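We use cookies to remember your preferences and count visits. By continuing to read you accept this. Accept / Manage settings

The open day at Stilora started at ten, and by ten past I had already put my name sticker on upside down, eaten a free muffin and lost my sister. She's the one who got us the tickets. She works in payroll for a company that sells them ball bearings (or did, it's complicated) and she thought it would be good for me to get out of Plallcombe and look at something that wasn't my own kitchen.

I should explain about my kitchen. My mother died in the spring and left me, among other things, a stool kit. Flat box, never opened, bought for the bathroom she never got around to redoing. I had moved that box from the hall to the kitchen to the hall again, and by October I was basically using it as a table. I ate toast off it. I couldn't tell you why I didn't just open it and put the thing together, it's a stool, it takes five minutes. But every time I picked at the tape I went and did the dishes.

So anyway. I came in out of the drizzle and followed the arrows down a corridor, and there was a rope across the end of a room, and behind the rope two silver arms were putting together a stool.

I laughed out loud! A man with a toddler on his shoulders turned around and looked at me. I wanted to tell him, but where do you start?

The woman running the demonstration was named Harpreet Dhillon, and she had a headset mic she kept forgetting about, so we all heard her ask a colleague if there was any coffee left. She'd named the robot Clindus. She said it was her grandfather's word for a person who takes the long way around, and I have no idea if that's true but I liked her for it.

"It's seen 759 of these," she told us, "and it still has opinions about the legs."

There was a screen up on the wall so the people at the back could watch, and I was at the back, so mostly I watched that. 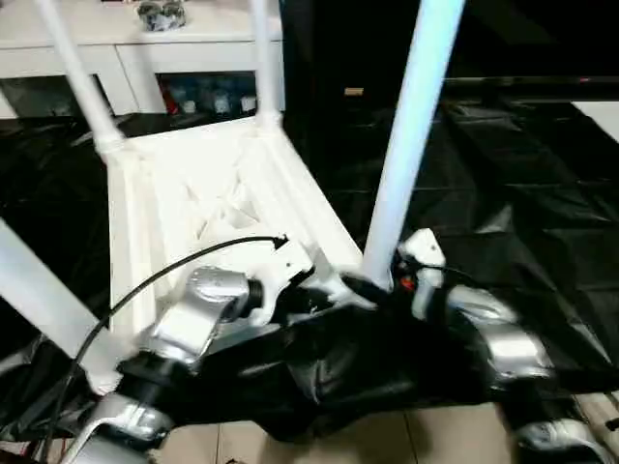
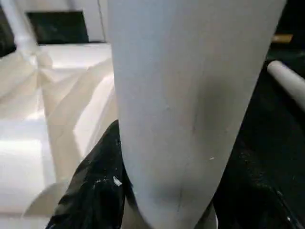
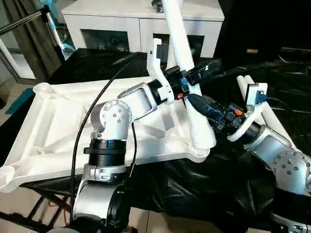
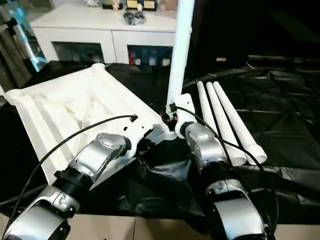

It was slow. I don't mean that in a bad way. I've seen the videos where the robots do backflips, and I guess I came in expecting something like that, and instead I got a thing that went at a leg the way my mother went at a jar lid. A little turn, a wait, a little turn the other way. The toddler lost interest almost right away and wanted the muffins. His dad stayed. I stayed. An old guy next to me in a rain hat kept saying "lefty, lefty, lefty" under his breath.

"Does it know it's a stool?" I asked, when she took questions. I hadn't planned to. My voice came out way too loud.

Harpreet thought about it, which I appreciated. "It knows what finished looks like," she said. "It doesn't know anyone's going to sit on it."

Then she went on to a question about batteries and I stood there holding my muffin paper. I could feel my face getting hot. The rain hat man offered me a mint, and I took it, and neither of us said a word about it.

My sister found me a while after that. She'd been in the other building the whole time, at a talk about a project called Thân, and she had a tote bag and a pen and a lot to say about warehouse shelving. She'd spoken to a man who had 213 slides and had promised to skip most of them and hadn't.

"What did you see?" she said.

"A stool," I said.

"Like Mom's?"

I said kind of like Mom's. She looked at the rope and the arms and all that black plastic, and she put her hand through my elbow, and we stood there for more than one round of questions. She's not usually a hand-through-the-elbow person. Somebody asked what the whole setup cost and Harpreet said she wasn't allowed to say, and then into the mic, to herself, "a lot."

In the car my sister wanted to stop for soup and I said could we not, could we just go to mine. She didn't ask. She parked badly, half on the curb, and we went in and I moved the toast plate off the box and cut the tape with the bread knife.

The instructions had a phone number on the back and a line saying the stool was good for 300 pounds. My sister read every page out loud in Harpreet's voice, or what she thought was Harpreet's voice from hearing it for ten minutes. I got the first leg in wrong.

"Lefty," I told myself.

"What?" said my sister.

"Nothing. Pass me that one."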